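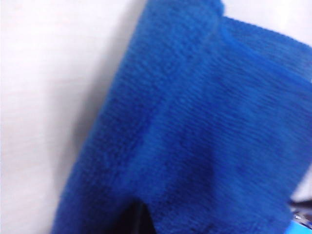 Figure 3. Blue pile cloth, folded.

3.2 Households and laundering diaries

Diaries were kept by 461 households in two towns, Skirnness and Sinham, during June. Each household was asked to write down every wash load, the programme chosen, the drying method and the kinds of cloth in the load. Entries were made on paper, as an earlier trial with a phone form had lost too many evening loads. Eighteen households dropped out before the end of the month and are left out of the tables, although their first-week entries were used to check the coding.

Cleaning cloths and towels were coded together under "pile fabrics" (Figure 3). We had planned to separate them, but many diary keepers used the same word for both, and several moved old towels into cleaning use part way through the month. Coding was done by the second author and checked by Vilja Hyvönen, who also coded the Sinham diaries a second time. Differences were settled by going back to the paper entry.

Skirnness has soft water and most homes there dry outdoors when they can. Sinham has hard water, smaller homes and more tumble dryers. We therefore report the towns separately throughout, except where numbers were too small to do so.

Pile fabrics were washed more often than bed linen in both towns, but at lower temperatures than we expected. Diary keepers seldom followed the care label. Many put cloths in with whatever was being washed that day — "to fill the drum", as one wrote — and chose the programme to suit the other items. Fabric softener was used on these loads in both towns, more so in Sinham, where people complained of stiff towels.

Spin speed was recorded as 800 or 1000 revolutions per minute in most entries. Other speeds were grouped. The coding scheme follows Chong, with two categories added for hand washing and soaking. 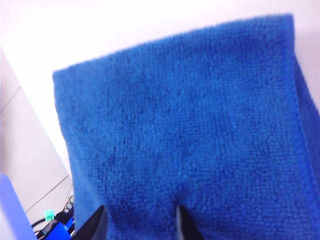
3.3 Drying and storage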